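Call for Student Members: Grirkness Robotics Club, Spring Session

Grirkness is looking for new people for the spring session, and if you have ever stood outside our door on a Monday wondering whether you were allowed to come in, please take this as your invitation. We are a student robotics club at Plolska Community College, now 36 members strong, and we have 13 open places on our project team beginning in January. You do not need to be an engineering major. Last year's team had two nursing students and a welder, and the welder wrote some of our tidiest code.

What we are building

The spring project is called Murkel. It is a table-top sorting system that has to find a plain object on a cloth-covered table, work out which way it is turned, and pick it up and set it down where it is told. We will take Murkel to the Bellis Student Challenge, where each team gets a table, a set of blocks and a fairly short time to sort them. Our budget for the session is $2,175, most of it already promised to motors and a better controller.

Who we would love to hear from

People who like to write code, at any level (we mostly use Python, and we will teach you)
People who are handy with a screwdriver, a sewing machine or a soldering iron
Patient people who can sort and label pictures for an hour or two with good music on
Anyone who keeps good notes — we have needed one of you for a long time

What the work is like

Much of the early work is done with one block at a time. We lay green cloth over the table, hang more of it behind, and put the dark cube out. Then we turn it a little, move it a little, and run the program again. Our practice set stands at 325 pictures so far, and new members will help it grow during their first few weeks. Shadows are our biggest headache at the moment. A soft one stretching out beside a dark block can fool the program into thinking the block is wider than it is, and wrinkles in the cloth do not help either, so if you have any experience with lighting, from theater or photography or anywhere else, do mention it!

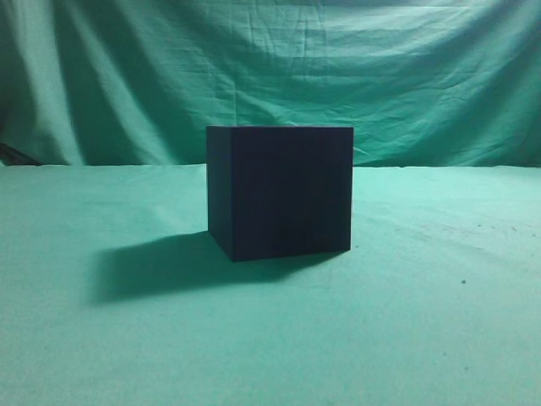 How to join

Send a short note to Debora Bellini, our faculty advisor, through the club page, or leave one in the Grirkness mailbox in the student center. Tell us a bit about yourself, what you would like to try, and which evenings you are free. No résumé, please. We meet Mondays at 6 p.m., and there is usually soup. Everyone who writes will get an answer and an invitation to sit in on a meeting before deciding.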